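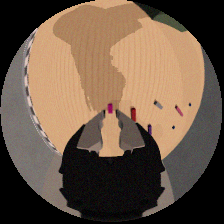
Intarasuk wrote back before I'd even finished my coffee: are you sure it's a controller fault, because the same policy ran fine on our side for 500 episodes and we never saw a protective stop in any of them. Fair enough, but no, I'm not sure, so I'm writing down what I have while it's fresh.

January, late afternoon, block pickup in sim, big arm only. Episode 11 went fine. Episode 18 the gripper came down, the fingers closed, and then the arm just kept pushing. No stop, no error, nothing in the console. The contact force in the log climbs to 1,657 N and sits there until the episode times out. On the real arm that's a bent finger at best, and I don't want to think about somebody's hand.

First guess was the wrist view. Our policy leans on it a lot, and the arm's own shadow lands right on the wood where it's trying to work, so I figured it had lost the block and was hunting for it. Replayed with shadows switched off – same thing, same step. So it isn't that, or it isn't only that.

Second guess was the Divico force limit plugin. I opened the config and there it was (maybe): the limit is set on the joint torques, and the check only runs when the arm is in the "moving" state. Once the fingers close we switch to "holding" and the check goes quiet. Whoever set it up assumed holding means standing still. Pretty sure that was me, back when we copied the whole thing over from Erkedura!

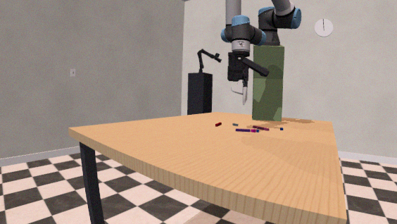
So the fix for now is to run the check in every state, and I put a hard floor on the gripper height as well so it can't drive into the table no matter what the policy asks for. Reran episode 18 with the same seed and it stopped itself the moment it pressed down. Lovely. The bad news is that two other episodes now trip on a perfectly normal grasp, so the limit itself is probably too tight for closing.

Still don't know why Intarasuk never saw it. They may be on the older Nitatis build, where I think holding was a kind of moving. Asked them for the version and the config.

Please don't load this policy on the real arm until the holding check is merged, even at low speed. I've left the old config next to the new one, with "old" in the name. To do: separate limit for closing, and go back through the January logs for any other force that goes flat at the top.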